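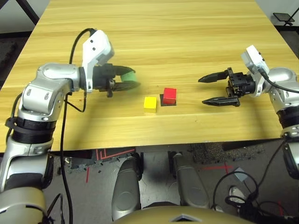 Dross skimming losses on the holding furnace – what are you lot getting?

slagpot_sid
Secondary ali, two tilting furnaces, mostly mixed scrap. Did a proper weigh-up through August and we pulled 2240 kg of dross off number two over the trial heats. Lab reckons well over half of it is metal. Feels like far too much going out the door to the processor. Flux is the Clarninico granular, thrown in by hand. Anyone else on mixed scrap, what do you see?

Replies

ladle_left
What temp are you skimming at? And how long after the flux goes in

slagpot_sid
Varies by shift if I'm being truthful. Target is 740. Flux, stir, wait a bit, skim. "A bit" is the problem maybe

coldend
A bit is definitely the problem. We had one shift waiting two minutes and another going for their tea. Same furnace, same charge, dross pans looked nothing alike. Fixed wait, written on the board, everybody sticks to it. Cost nothing.

Then look at the pans. Do you press hot or just leave it to cool in the open?

slagpot_sid
Open pans by the door. No press. Was quoted for a Skanditz one and management fell off thier chairs

burden_calc
Dont buy a press till you've fixed the furnace end. Seen it done the wrong way round at Vidmar – lovely new press, still making the same mountain of dross, just squeezing it better. Burner angle was the real trouble, flame straight on the bath.

coldend
Disagree. Press pays back whichever way round you do it. Metal burning off in an open pan is gone, you never see it again. We got 244 kg back in the first week just from drain metal under the press. That's straight back in the furnace.

burden_calc
And how much would you have got if you'd made half the dross to begin with? You're counting the same metal twice

coldend
I'm counting what was in the sow mould. Weighed it

ladle_left
Both can be true. Sid can do the wait time tomorrow for free, the press is a budget fight for next year. In the meantime lids on the pans. Even a bit of plate with a handle welded on helps, starves it of air.

tap_hole_tess
Are you charging swarf in with the heavy stuff? We were. Oily swarf on top of the bath, went up like a bonfire. Moved it to a side well and dross per heat dropped from 294 kg to something I wasn't ashamed to put on the report. Took a few goes to get the pump speed right though.

slagpot_sid
Yes to swarf. No side well. It goes in first now under the heavy, used to go in last

tap_hole_tess
Under is better than on top. Dry it if you can. Wet swarf under heavy scrap is a safety job not just a yield one, please be careful with that

burden_calc
Seconded. And check the salt cake while your at it – who takes it off you? We're with Brurel and they pay on recovered metal, so the incentive is a bit different. Around 1056 kg a load last time and they sent the assay back with it. Worth asking for the assay if you don't get one.

slagpot_sid
Flat rate per tonne, never seen an assay. Will ask

coldend
Flat rate on dross that rich, they must love you

slagpot_sid
Yeah alright. Plan is wait time first, lids second, burner angle when the fitter's back off holiday. Will weigh every pan again and post the numbers

ladle_left
Log the skim temp as well or the numbers wont mean much

slagpot_sid
Will do. Thermocouple on number two is reading low I think, so swapping that before I start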